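Kamrul Dewan
May 1, 2026

1/ Day 9 of trying to sell my old work PC bits online. I have received 15 messages. 3 of them contained a verb.

2/ A man offered me half the asking price, then asked whether I'd drive it to Makport. That's 111 miles. I said no and he called me unserious.

3/ "Is this still available" - yes. Silence. It's like being a lighthouse.

4/ Comfort Ankrah, who sold me the lot in November, says I should put the price up so people feel they've won something when they knock it down. I put it up. They all felt they'd won by leaving.

5/ Xeons are the worst for this. Everyone wants one for a home server and then remembers what electricity costs.

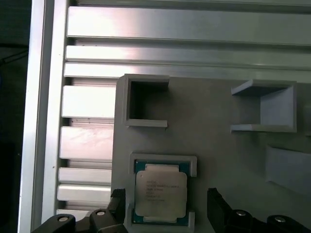 6/ Should you post a second-hand processor before the money has cleared? Only if you were planning to give it away.

7/ New message just in. "Swap for a kayak?" I've asked how long the kayak is.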